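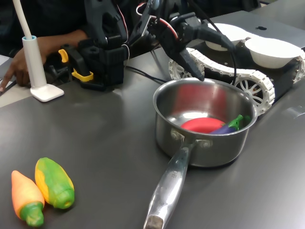 The Stemport library is starting a toy lending shelf, and I'm more excited about it than a grown woman should be! It opens in September in the old periodicals corner, and anybody with a Clescombe County card can borrow 2 items at a time. Pretend food was the first thing my own kids would have grabbed — a plastic tomato and an eggplant in a real steel saucepan would have kept them busy until supper, with a carrot waiting on the table for seconds. Puzzles, train track and dress-up clothes are on the list too.

Erlinda Cabanatuan, the children's librarian, told me the shelf will start with 90 sets and she'd love to hit 100 by the holidays. Loans run three weeks. Late fees? None, though you'll get a phone call from Virgilio Macapagal at the front desk, and he is persistent (ask me about my overdue cookbook).

Donations are being taken at the side door on Võ Street until 8 in the evening. Clean things only, please, and no stuffed animals. I've already got a box in my trunk.

Home News Events Schools Letters Contact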